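Handheld gripper demos for a class project: is 100 enough?
Posted 17/03/2021 by Horobets

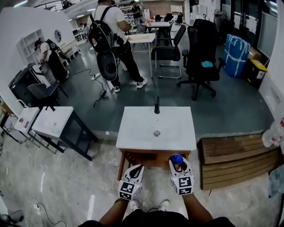 Student Projects > Data & Training

Our group at Drurstead has to teach an arm to move small objects around a tabletop. We wear a gripper with the square markers on each hand and do the task ourselves, and the arm is supposed to learn from that. The project guide says 100 demos per task. I have my doubts. We have 38, and they already look all the same to me. Does the number mean anything, or did someone pick it because it's round?

Zlata Maksymiv
Somebody picked it. We did this last June with fewer than that, and the runs that helped were the ones where we moved the object and changed who wore the grippers. Before you record any more, train on the 38 and test with the object in spots you never used. If it fails there, 62 more of the same won't save you. Also check how many of the 38 have usable tracking. We threw out 14 because a hand had turned and the markers were lost.

Fulena
just do the 100, it's what they grade on

Vilholm
I wouldn't trust a good result either until someone outside your group places the objects. Ours scored great until the teacher did it. Keep 22 trials for that and write down the misses.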